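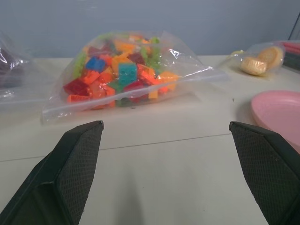
The Rustley Rules are a set of good-practice guidelines for table-top handling trials, in which a robot arm picks up household goods and, on better days, puts them down again. They were drafted by Thérèse Fraser and Murray Petrenko at the Rustley workshop and are now used, with varying degrees of obedience, by several small laboratories.

Background

Early trials at Rustley used wooden cubes, which the arms handled beautifully and which hardly anyone keeps in a kitchen. Fraser argued that a fair test needed awkward things: clear plastic bags, toy bricks, biscuits, shallow plates. The first draft was a single page. Petrenko's revision ran to 5 sections, one of them on biscuits.

Main provisions

Objects are to be laid out before the arm is powered, and the operator's hands kept off the table afterwards. A layout may not be tidied between attempts to spare the robot's feelings or the operator's. Bags must be closed, and are classed as soft goods whatever is inside them, so a bag of bricks is scored as a bag. Glare on clear plastic is allowed and lamps may not be moved to cure it.

Food used in trials is to be bagged, labelled in the log and never eaten, a rule that was reworded four times. Finger pads are inspected at the start of each session and replaced when the grip pattern has worn smooth. A full series consists of 2,000 attempts, and dropped items count as attempts.

Reporting

Failures are recorded in plain words. "Squashed" is acceptable; "unplanned shape change", which appeared in a report on the Muton arm, is not. Video may be shortened, but the cuts must be listed.

Reception

Harpreet MacPherson, who ran the Petix trials, called the rules "mostly sense, with crumbs". Amrit Kowalchuk objected that the ban on tidying rewards luck – a messy table can be kind as well as cruel – and proposed drawing layouts at random. His proposal was adopted as an appendix, where it is seldom read.

See also: Zacharias grip scale; Soft goods; Emergency stop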